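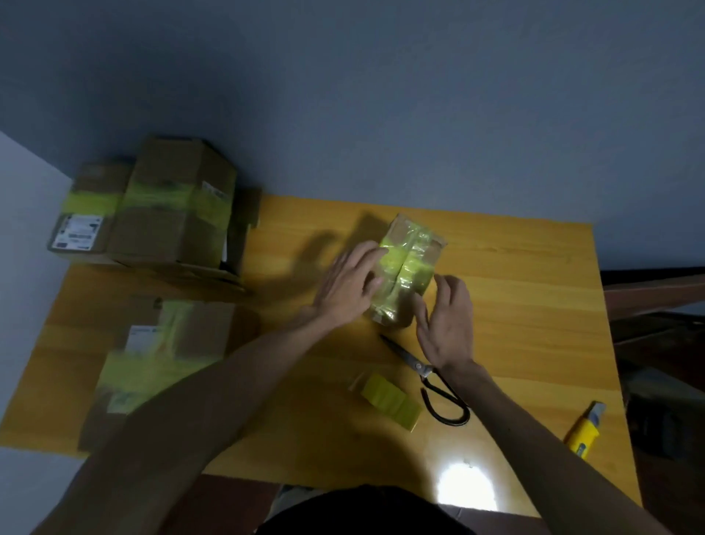 Blog > Workshop > Lendetum arm

Spare parts day for the little arm

Posted in December by the Plovcombe Bench

Search this blog Go

The parts for the Lendetum have come, and I have been grinning like a child since breakfast! Regular readers will know it as the small sorting arm in my back room, which has been dropping things since the autumn. The counter said 3,606 cycles when I switched it off last night, and 2,787 of those were on the same pair of finger pads, so I can hardly complain.

Parcels first. I like a clear bit of table, scissors and a cutter within reach, and every box opened before I touch a single screw. I have started a job with half the bits before and it always ends with the arm in pieces on a tea towel.

The order was new pads, a drive belt for the wrist and a tube of Koyama grease (the thin sort — the thick one makes the elbow sulk in cold weather). The belt is the fiddly part. You slacken five screws on the wrist cover, ease the motor forward, slip the old belt off and then try to get the new one on without pinching it. Mine took 31 minutes last time, and I mean to beat that.

After that it needs its home position set again. I use Ungate for this, and I do love watching the arm creep round to find its stop. Run it at the slowest speed and keep a hand near the off switch, as a belt one tooth out will send the wrist the wrong way.

If anyone has a neat trick for holding the motor forward while the belt goes on, please leave it in the comments. I'm using a folded bit of card at the moment.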